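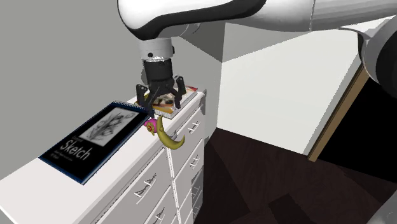

2020-12-17 - helmet liner drops, batch 27

Ran the two Pumard shells on the flat anvil, then the curbstone. Headform and accelerometer as in July. Flat anvil peaks repeat well. Curbstone trace on the second shell has a double hump at the rear site - chin strap slack, or the liner shifted. Strap tension was not logged. Fumiko to add a column for it.

Sampling is still 2000 Hz on the old Ullix box, too slow for the rotational channel. Left that channel out of the summary.

Shell 628 goes to Annag Paterson for sectioning. Do not re-drop it. Grasholm visors not started.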